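October, 14:20. Dekudlow set, shoe pairing task

Re-ran marker tracking on the handheld gripper demos after the Lumenta calibration update. 414 episodes in, 380 kept. Rejects are mostly left-hand pose dropouts – one marker face alone gives a jumpy wrist angle.

Worst segment is when both tips close in on the shoes and the blocks tilt away from the head view.

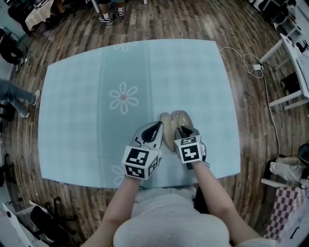
Next

Require two marker faces per block before accepting a pose. Interpolate gaps up to 4 frames, drop anything longer. Check the tablecloth pattern for false corner hits. Retrain on the kept set only.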